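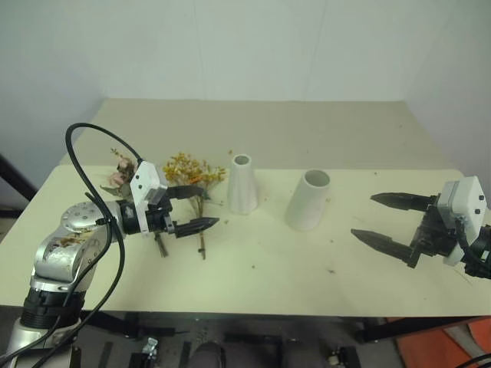 Drying Time of Water-Based Wall Paint at Four Levels of Room Humidity

Project report, Building Materials Lab II
Patricio Pastor and Estíbaliz Ibarra

1. Purpose

Paint cans sold for home use give a single drying time, usually for a room at normal temperature and medium humidity. The purpose of this project was to measure how far the drying time of a plain water-based wall paint moves away from the printed value when the air is more humid, and to check whether a second coat behaves the same way as the first. The work was limited to interior paint on gypsum board. Wood, metal and exterior surfaces were left out.

2. Background

Water-based paint dries in two steps. In the first, water leaves the film by evaporation and by soaking into the surface behind it. In the second, the binder particles are pushed together and join into a continuous film. The first step depends strongly on the air above the paint. When the air already holds a large share of the water vapor it can carry, evaporation slows. The second step depends mainly on temperature and on the type of binder.

Three terms are used in this report. "Touch dry" means that a clean fingertip pressed lightly on the film picks up no paint. "Recoat dry" means that a cotton ball pressed under a small weight leaves no fibers behind. "Hard dry" was not measured, as it takes longer than the lab hours allowed.

3. Materials

The paint was Vakia interior matte white, all taken from one batch and stirred before each use. The boards were standard gypsum board cut into squares and sealed with one coat of Rendeo primer. All primed boards were stored together in the lab until the mass stopped changing between two weighings.

The humidity chamber was a clear storage box with a tight lid, a small fan and a tray of salt solution. Four salt solutions were used to give four humidity levels, referred to here as low, medium, high and very high. A Tradex sensor inside the box recorded temperature and relative humidity once per minute. Before the first run the sensor was compared with the lab's reference instrument and a fixed correction was applied to all readings.

4. Method

Each board was weighed, painted with a foam roller, weighed again and placed in the chamber with the painted side up. The amount of paint was controlled by mass. Boards outside the allowed range were scraped, discarded and replaced.

The chamber was opened for the touch test every ten minutes, starting at the half hour. Opening the lid lets room air in, and the sensor log shows a short dip after every test at the high and very high levels. The fan brought the reading back to its earlier value before the next test. No correction was made for this effect.

The second coat was applied at the moment the first coat passed the recoat test. Each humidity level was run with three boards per coat. Air pressure in the lab was 1,016 hPa on the morning of the first run and was not followed after that.

The complete sensor log contains 2,926 readings. The first 100 were taken while the chamber was settling with no boards inside, and they were left out of the averages.

5. Results

At the low and medium levels the first coat reached touch dry within the time printed on the can. At the high level it went past the printed time on all three boards. At the very high level it took more than twice the printed time, and one board still marked the fingertip at the end of the afternoon session. That board was counted as "not dry" and kept out of the average.

The second coat was slower than the first at every level. The gap was small at low humidity and grew as humidity went up. Recoat dry followed the same order as touch dry, with more spread between boards.

Mass loss curves were steep at first and then flattened. At the very high level the curve was close to a straight line over the whole measured period, and no flat section was reached.

6. Discussion

The slower second coat fits the description in section 2. The first coat loses part of its water into the primed board. The second coat sits on a paint film that takes up less water, and it depends more on evaporation.

The main source of error is the touch test. Both authors carried it out, and in April, during the trial runs, we disagreed on several boards near the limit. For the final runs one person did all touch tests and the other did all weighing. The ten-minute interval also limits the precision of every drying time in the tables.

Temperature was not controlled. It rose slightly each afternoon, and the very high level was run mostly in the afternoon. Warmer air should shorten drying, so the effect of humidity at that level may be larger than measured.

7. Further work

The tests should be repeated with a second brand. A can of Shirima matte was bought for this but was not opened. A balance inside the chamber would allow mass loss to be recorded with the lid closed. The board marked "not dry" is stored in cabinet two with its label and can be weighed again by the next group.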